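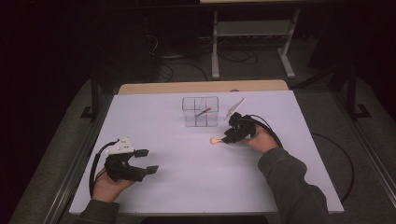
White board on the table, both hands on it.

White melamine board rocks on one corner after cutting to size
Posted by Verena Ammann, February 24, 2026
Tags: sheet goods, warping, shelving

I have a shelf board, white melamine over particleboard, that I cut down from a longer piece in December. The finished length is 385 mm. It went flat against the wall in the hallway closet, standing on its short end, and now it rocks when I lay it down. Pressing on one corner lifts the opposite one. With a straightedge across the diagonal I can slide a 5 mm drill shank under the middle.

The cut edges are bare. The factory edges still have their banding. The shelf is for a Rullness cabinet and will sit on four pins, so any twist shows up as a rattle.

Can this be flattened, or should I cut a new one? I have about half of the original piece left and it is still straight. I would also like to know if sealing the edges now does any good.

Njål Amundsen
Check the surface you are testing on before you do anything to the board. Turn the board over in the same spot, then rotate it end for end. If the high corner stays at the same place on the table, the table is out. If it moves with the board, the board is out.

Assuming it is the board: particleboard takes up moisture through bare edges much faster than through the melamine faces. One side of the board swells a little more than the other and the panel cups or twists. Standing it on end adds some creep.

What I would try:
Lay it across two straight battens, high side up, in a heated room.
Put weight along the middle. A full paint can is enough for a board this size.
Leave it 7 days and measure again with the same straightedge.

Expect to get part of the twist out. I have never gotten all of it out of particleboard. If the cut edges feel fuzzy or measure thicker than the center, the core has swelled and that does not reverse. In that case cut a new one from the leftover.

Seal the edges either way, but after it is flat. Sealing now holds the moisture in. Iron-on banding is fine on the long edges. On the short ends I use two coats of shellac, sanded between coats.

Tromik
just flip it over, the weight of whatever you put on the shelf will push it straight. did this with mine

pillai174
Flipping works if the board is cupped. Hers is twisted, two opposite corners high, so one pin will be loose whichever side is up. A felt dot or a scrap of veneer on the low pin stops the rattle. I did that on two shelves and have not touched them again.

Measure the pins too. If one hole was drilled low, a flat board will rattle in the same way.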